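Coworking passes in Woltudell: is anyone getting their money's worth?

dinesh_rana
6/3/24
My lease on the spare room is up and I keep seeing ads for Prastham. They say members "get 8 extra focused hours a week." Extra compared to what? There's no source on the site, just a stock graph with no labels. I've tried two of these places before and mostly paid to hear other people's phone calls. Has anybody been there past the free trial?

wsko
I've been a member since February and I like it. Coffee is fine, wifi is fast, the staff leave you alone. I get more done than I do at home. You sound like you've already decided.

dinesh_rana
I haven't decided, I just don't believe the 8 hours. Did you track it?

wsko
No, and I'm not going to. I know when I've had a good day.

hsinyi_c
That's kind of his point though. If you pay for something every month you're going to feel productive there. I'd feel the same about a gym I drove past.

I work out of shared rooms a lot and what matters to me is the dull stuff, none of which is in the ads. Where the lights are, because a white table under a bright ceiling light gives me a headache by lunch. Whether there's shelving or you haul everything home. Whether the tables are round, which are nice for talking and bad for a big monitor.
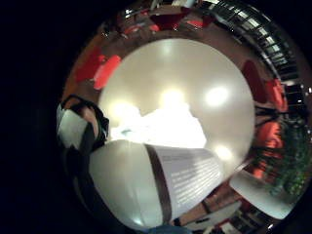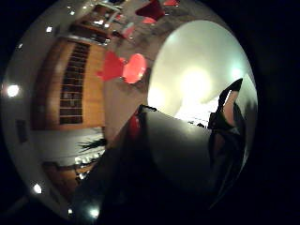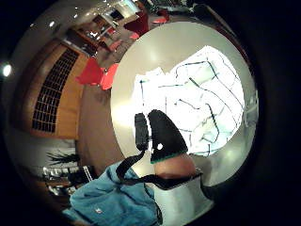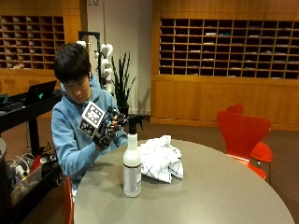 Re: is anyone getting their money's worth?

laiching
Agree on the lights, disagree on round tables. I've used them for years with a laptop and never had a problem. Who brings a big monitor to a coworking place?

hsinyi_c
Me. My eyes are bad.

thwei
Read the contract before you do anything. Mine (different company, same kind of deal) had a 2 month notice period buried near the end, and the "unlimited" printing stopped at 1,000 pages. They called it fair use.

wsko
Prastham has notice too, I think. I never checked the printing.

dinesh_rana
So that's one more thing the ad leaves out. I emailed them asking where the 8 hours came from and got a link back to the same page. I'll do the trial and write down my hours this time, at home first and then there.

laiching
Bring headphones anyway.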